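Palomino Caravan Park

Palomino Caravan Park is a touring and long-stay site on the northern side of Deravport, a short walk from the old ferry road. It has 193 pitches, 40 of them kept for larger motorhomes, and it stays open right through the winter, which has made it a great favourite with people who like to travel slowly and stop for weeks at a time.

The ground was once grazing land belonging to the Gustari farm, and the first few vans were let in through the orchard gate, where a bell still hangs (visitors do love to ring it!). Aileen Mercado took over the running of the park later on and added the laundry, the shower block and the long hedge that keeps the worst of the sea wind off the lower field. 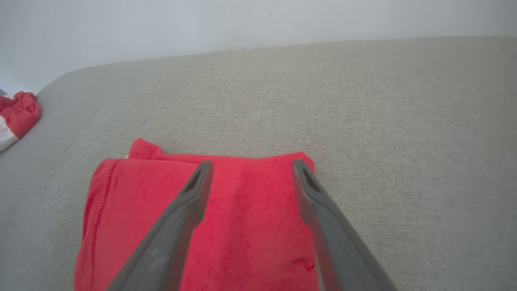 A folded red towel on light grey upholstery.

Most pitches have water and electricity, and those along the Feltine stream are grass, so heavier vehicles are usually sent up to the gravel terraces after a wet spell. February is the quietest month and, in many regulars' opinion, the nicest, with frost on the awnings and plenty of room by the stove in the reading hut.

The park lies 733 metres from the nearest bus stop. Dogs are welcome on leads, and the gate is closed to arriving vehicles at 9 pm, although guests already staying can come and go on foot by the orchard path.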